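Filed under: Around Town, Food & Drink

I went down to Allesen Street on Saturday planning to buy one loaf of bread, and I came home with four (I have no self-control, ask my sister). The Trurau Night Market is back for the season, and it's bigger! There are 92 stalls this year, and it runs every weekend through the end of August.
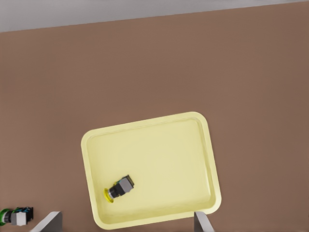 What does it cost to get in? Entry is free before six, and after that it's $12 a carload, so squeeze in your friends.

Csenge Medve, the market manager, told me about 1,000 people came through on opening night, and I believe it, I stood in the dumpling line forever. 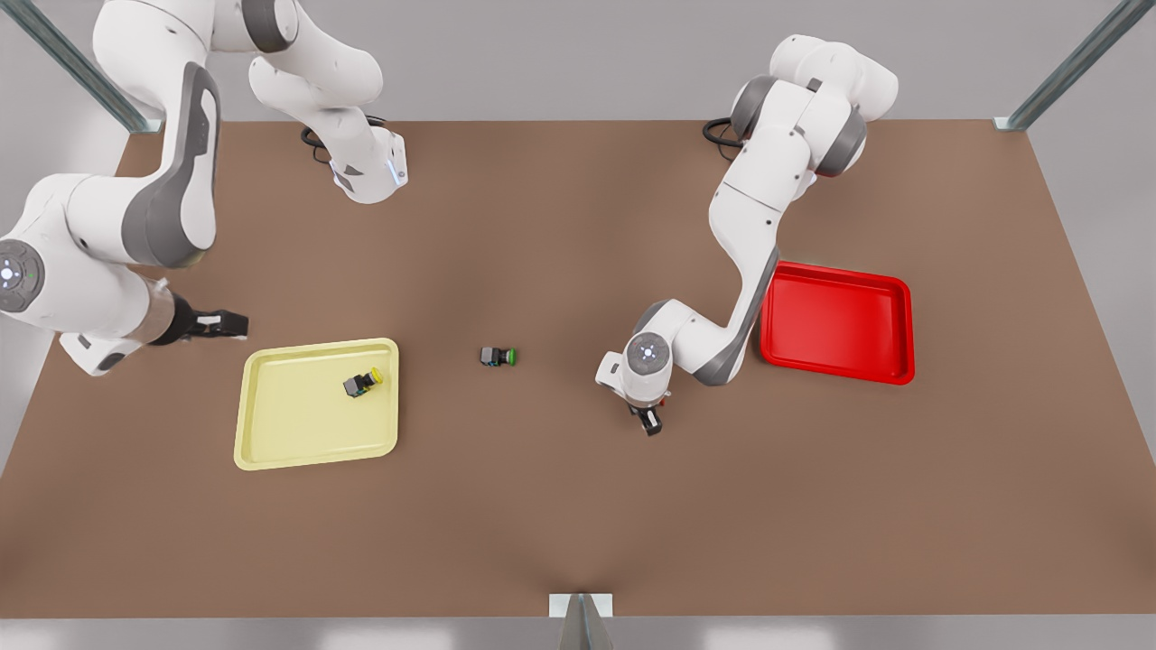

By Theano Makris, Neighborhood Reporter

Parking is still a mess, so take the 103 bus if you can. It stops right by the gate and the last one leaves at eleven. Bring cash too – half the produce folks don't take cards, and the ATM was already out when I got there.

Recent stories
Library roof repairs pushed to fall
Where to find good peaches
Pool hours change again
Ishida Bakery gets a second oven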